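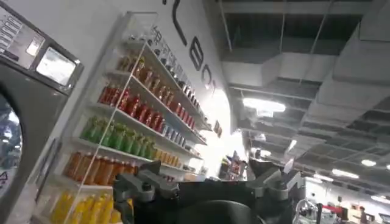 Washing away from home

When our old washer stopped in March, I decided not to buy a new one right away. The repair shop Wender asked 423 for a new drum bearing, and this was more than I paid for the whole machine. So since then I carry my laundry in two blue bags to a laundromat on the other side of the park.

At first I was ashamed a little, like a student again. Now I like it. I go at 6 in the morning, before the families come, and I sit near the window with my coffee. There is place to think. At home I always did the laundry between other things and I forgot it in the drum until evening.

Some things I have learned. Towels need their own load, or they take all the water and the shirts come out with soap in them. Less powder is better than more. Wool I still wash by hand in the sink, with shampoo, and dry it flat on the balcony table.

The walk is 1108 steps by my phone, which is good for me, except when it rains. In rain I put the bags in the back of the old Saab and drive, and I feel lazy for such a short way.

My wife asks when we will buy a machine. I looked at one from Skoster, it was quiet and not too wide for our bathroom. Maybe in the fall. I still have to measure the door.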